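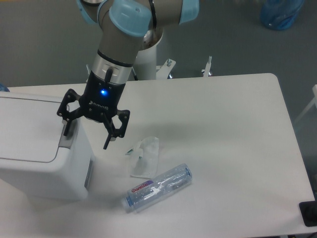 Skikmont Table Leftovers: data card

Home Lists Guides Downloads Contact
Print this page | E-mail this page
Last updated: April

Short summary

Skikmont Table Leftovers is a written list of the small things which remain on shared tables after people have finished to use them. It has 1149 rows. One row is one table at one moment, and inside the row are the items, 2926 in total. Every item has a category, a material, a colour, a position word and, where it is possible, the text of the label.

The list was made for people who plan the clearing of shared rooms: how many bins, which bins, where to put them, and what should be on the reminder card near the door. It can also be used for teaching of waste sorting. Please read the part about limits before you use it for anything with money.

What is in the folder

tables.csv is the main file, with one line for each table.
items.csv has one line for each item, with the table number in the first column.
categories.txt is the list of the 13 categories with a definition for each.
labels.txt has the label texts, copied as they are written, with the same capitals.
notes_simon.txt has remarks from the Simon building, in mixed English and French. I have not translated them.
README is the present page.

The files are UTF-8 with commas. If your spreadsheet program shows strange signs in the French notes, open the file again and choose UTF-8 by hand.

Where the tables are

Most rows are from the Nekilley building, from the ground floor work room and the two rooms where people eat. The other rows are from the Simon building, which has one long room with a kitchen corner. Skikmont is the name of the project, not of a building. Some people have asked me this.

The tables in Nekilley are white on top, and this has an effect on the data. A clear bag which is flat on a white table is easy to miss when you walk past. In the first weeks we missed many of them, and the number for soft plastic from that time is surely too low. Those rows have early = 1. In Simon the tables are dark brown and clear plastic is seen better, but black caps and black lids disappear.

The categories

bottle_clear: a transparent plastic drink bottle, with or without cap.
bottle_other: a bottle of glass, metal or coloured plastic.
cap_alone: a cap without its bottle.
bag_soft: a thin plastic bag, crumpled, folded or flat.
wrapper: packing from one small thing, for example a biscuit.
cup_paper: a paper cup with or without lid.
cup_own: a mug or a glass which must be washed.
tray_box: a food box or tray of any material.
cutlery: also wooden sticks for stirring.
tissue: paper napkins and tissues.
paper_note: paper with writing or print on it.
small_part: clips, screws, bits of tape, a piece of plastic that came from something.
unknown: when the person could not decide.

Machines and appliances which live on the table are not items. They go in the column stays, in everyday words. "White plastic machine with lid, left side" is a good entry. "Machine" alone is a poor entry but I kept it when there was nothing better. Do not guess the function of a machine if you did not use it. We had one machine entered under four different names, and it took me a whole Thursday to put these rows together again.

How an entry is written

The bottle at the top of the page goes in as bottle_clear. Cap: on, light blue. Position word: lying. Label: Ganten, red letters, on a band of white and purple near the neck. The crumpled bag beside it goes in a separate line as bag_soft, clear, position flat, with the remark "small green-tinted bit near one edge". The person should not decide what the green bit is. If it can be lifted and it is a separate thing, it gets its own line as small_part; if you do not know, it stays as a remark to the bag.

Position words are only these: standing, lying, flat, inside, on top, hanging over. "Inside" means inside another item, for instance a tissue in a cup. Please do not use "fallen". A bottle which is lying may have fallen, or somebody may have put it down like this, and from the table we cannot know.

For bottles there is also a column fill, with the values full, part, empty and not checked. Write "empty" only after you have lifted the bottle. A clear bottle often looks empty when it is full to the top, and the opposite error also happens when the plastic has many ribs and the light is strong. Because of this, "not checked" is the most common value, and I prefer it so.

Colours are in everyday words: clear, white, grey, black, blue, light blue, green, red, brown, other. I removed "transparent blue" and "bluish" in the second version. Where the old word was important you find it in the remark.

Label text

Copy only what you can read without turning the item. If half of the name is behind the curve of the bottle, write the half and put a plus sign where it stops. Do not complete the brand from your memory, also when you are sure. In the old version we had many completed names and when I compared with the items kept in the box, some were wrong.

Names of persons on mugs and lunch boxes were removed. In their place is the word NAME. If you find one that I have missed, write to me and I will take it out from the next version.

How the list was made

The persons who cleared the rooms wrote the rows on a paper form before they touched anything. After that they cleared the table and filled the last two columns, fill and bin. I typed the forms myself. Nearly 100 forms could not be used, mostly because the table number was missing, and these are not included in the totals above.

There are two rounds in a day, one before noon and one at the end of the afternoon. The column round has the value 1 or 2. There is no clock time. Nobody cleared on weekends, so the first round after a weekend has more items than the others, and you should maybe treat it separately.

The storage and the download page are from Datport. They keep the older versions too, and the version number is in the first line of each file.

Which bin

The column bin says where the item went, not where it should have gone. In Nekilley, clear bottles go to the returns box with the cap on. In Simon the cap was collected apart until the new boxes came, so you will find many cap_alone entries with the remark "from bottle". Soft bags are a problem in both buildings. For a long time there was no place for them, and they went with general waste. Now there is a sack behind the door in Nekilley, but it is not used by everybody, and in the data you can see both.

If you compare the two buildings by bin, please use only the rows with version 3 or higher.

Known problems

Clear things on white tables are under-reported, as written before.
The word "cup" in notes_simon.txt sometimes means a mug.
Table 13 in Nekilley was moved to the other wall and kept its number. The position in the room is therefore not the same in all rows.
Two items which touch each other were sometimes entered as one. When a bag is under a bottle this happens often.
The category small_part is too wide. I would like to divide it but the remarks are not detailed enough for doing this afterwards.
Reflections of the ceiling lamps were one time entered as a piece of foil. It is corrected, and I leave the row in with a remark.

What it should not be used for

Please do not use the list for judging how clean the persons of one room or one team are. The number of items depends very much on how many people sat there, and we have no count of people. It also does not say anything about total waste of the buildings, only about what was left on tables.

Adding rows

You can send rows from your own rooms if you follow the form. Use your own table numbers with a letter in front, so that they do not mix with ours. One photo for each ten tables is helpful but is not required. Write the row first and clear after, and do not straighten things before you write. I know that it is difficult to leave a bottle lying when the hand is already there.

Corrections are welcome for the English also. I will change the words in the page, but the column names stay as they are, or old scripts will stop working.

Licence and contact

Free to use and to change, with the name of the project. Questions to Nuria Figueroa, by the contact form on the Datport page of Skikmont. I answer slowly in the weeks when new forms arrive.

Print this page | E-mail this page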